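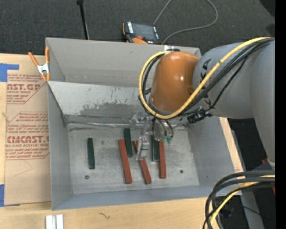

Notebook, bench 2, September. Open day prep and visit.

Visitors from Multico due at 14:00, three of them. Bình Quan doing the talking, me on the pendant. Plan is one bin pick demo and then questions.

Parts: green and red blocks, three of each, flat in the metal bin. Spring clamp with the orange handles on the upper left edge of the bin. Leave it there, the bin walked 3 mm during the long run last week.

11:00. Dry run. Speed limited to 800 mm/min on approach, full speed on the retract. Two blocks touching is still the weak case. With a red lying against the side of a green the planner picks the correct one but comes down too close to the neighbour. Changed approach offset in the Plunico config, old value kept as a comment. Better.

Scuffs on the bin floor give false edges in the depth map under the window light. Blind down from now on.

Cable check: yellow and black bundle loops over the wrist housing. Enough slack for the left side of the bin. Do not rotate the wrist past the soft limit from there.

14:10. Demo started. Bình explained the grasp scoring while I stepped it through. Cycle counter read 1099 at the start. First run cleared the bin. Second run stopped on a force limit with a slanted block under the fingertips. Jogged up, re-imaged, continued. One visitor asked whether it sorts by colour. It can, we had it turned off. They also asked about mixed sizes. Said not tested.

They want cycle times against the Fogh cell. I said I would send ours only, measured from image trigger to release.

Left at 15:20.

To do:
- repeat touching-block case with new offset, 11 layouts
- log force at stop, currently only the flag is saved
- move acrylic sheet off the bench before the next visit
- ask Herkix for the fingertip drawing

Comments (3)

Mỹ Trình
Which offset did you end up with? The config on the share still shows the old one.

Bình Quan
Not pushed yet. It is on the bench machine, I will copy it over.

Mỹ Trình
Thanks. Please save the depth image from the force stop as well if it still exists.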